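Ticket 134: Green cover slipping on folding table
Site: Clurnanside
Raised by: Wilma MacAulay
Assigned to: Angus Baxter
Status: Closed

Wilma MacAulay wrote:
The sage-green cover on the folding table keeps creeping towards the front. By the time we are on the second basket of shirts there is a ridge under the cloth, and sleeves get folded crooked over it. Pulling it straight lasts a few minutes. The cover was washed in March and has been like this ever since.

Angus Baxter replied:
Is it clipped at the back? Please send a picture with a shirt on it.

Wilma MacAulay wrote:
Two clips on, one at the far left corner and one on the right.

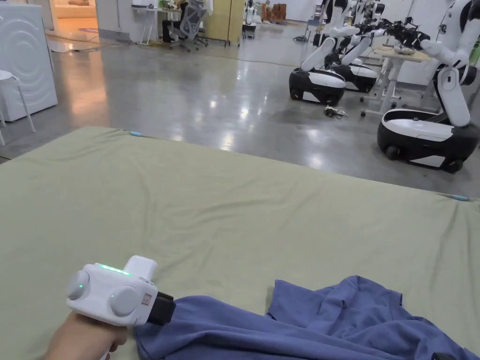 Cover with both light-blue clips on, blue garment not yet folded.

Angus Baxter replied:
Thanks. I can see diagonal creases, so the pull is probably uneven. Take both clips off, turn the cover so the hem sits square with the back edge, smooth it from the middle outwards, then clip the left corner first. Add two more clips on the front edge. There are spares in drawer 33.

Wilma MacAulay wrote:
Done. Four clips on now. It held through the whole afternoon pile, jumpers included. One front clip is a bit stiff but usable.

Angus Baxter replied:
Swap the stiff one when you get a chance. Closing.

Last updated: May 1, 2023
Comments: 6

Related tickets
Cosgrove: shirts creasing on the shelf
Laundry baskets, missing handles
Ticket 92: Cover shrunk in wash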